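# Programar cine a bordo: ventanas de estreno, copias y aforo

Rangi Grimshaw lleva la programación audiovisual de Lolon, una naviera de cruceros fluviales y costeros con dos barcos equipados con sala. En noviembre cierra el calendario de títulos de la temporada siguiente.

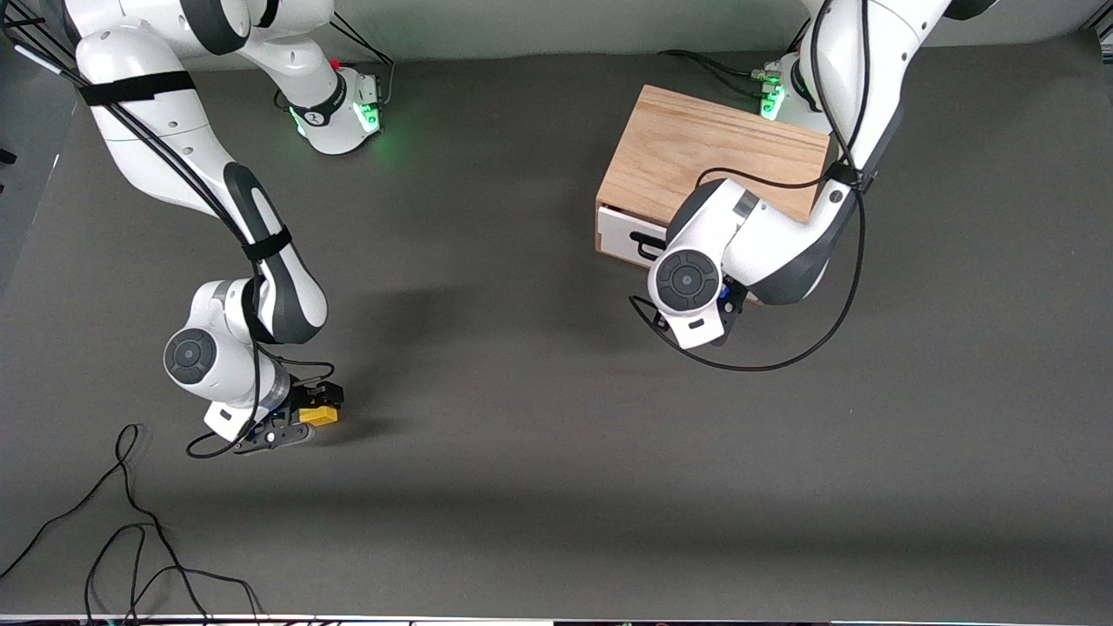
La primera restricción, explica, es contractual. Los derechos de exhibición en un barco se negocian por separado de los de una sala en tierra, y el distribuidor fija la ventana según la ruta. «Un título puede estar autorizado en el puerto de salida y no en el de llegada. Lo que firmamos es una lista de escalas y un intervalo de fechas, y la proyección tiene que caer dentro de ambos», señala Grimshaw.

La programación se trabaja con Zotell, la aplicación interna que cruza el itinerario con las licencias. Cada pase queda registrado con su título, versión lingüística, hora local y posición prevista del barco. Si el capitán modifica la ruta, la aplicación marca los pases afectados y Grimshaw decide si los adelanta o los sustituye. Tiene siempre preparados títulos de catálogo, con licencia válida para todo el recorrido.

La segunda restricción es la copia. Lolon recibe los paquetes de cine digital en disco, que se cargan en el servidor antes de zarpar. La transmisión por satélite se probó y quedó descartada para largometrajes. «El ancho de banda es compartido con navegación, pasaje y administración. Una copia completa tardaba más que la propia travesía», dice. Por satélite llegan únicamente las claves de descifrado, archivos pequeños que se solicitan con 12 horas de antelación. La clave está asociada al certificado de un servidor concreto y lleva hora de inicio y de fin. Un error en el huso horario basta para que la sesión no arranque, y por eso los relojes de los servidores permanecen en UTC durante toda la temporada.

La sala del Pirko, el mayor de los barcos, tiene 80 butacas. El Szénási dispone de un salón de uso mixto, con pantalla retráctil y asientos móviles, cuyo aforo varía según el montaje. En ambos casos el proyector es láser. Grimshaw lo justifica por el mantenimiento: la lámpara de xenón exigía sustituciones en puerto y un almacenaje específico a bordo. El soporte es una plataforma con amortiguadores, ajustada para la vibración de los motores a régimen de crucero. «Con el barco maniobrando, la imagen se mueve. No programamos pases durante el atraque», indica.

Para un estreno, el equipo reserva aproximadamente 5 horas de ensayo técnico, que incluyen la verificación de subtítulos, el nivel de sonido por canal y una pasada parcial de la copia. El nivel se mide con la sala vacía y se corrige después con público. Los graves son el punto delicado, al transmitirse por la estructura hacia los camarotes de la cubierta inferior. En el Pirko se aplica un filtro a partir de las 22:00.

Preguntado por la demanda, Grimshaw distingue entre rutas. En las travesías cortas el pasaje acude sobre todo a la sesión de la tarde; en las largas, la ocupación se reparte y conviene repetir título en días alternos. Las reservas se abren al embarcar, y las plazas no ocupadas al inicio de la sesión se liberan en la puerta.

Para la próxima temporada estudia unificar los formatos de subtítulos de los dos barcos y ampliar el almacenamiento del servidor del Szénási. La decisión depende del calendario de dique seco, todavía sin confirmar.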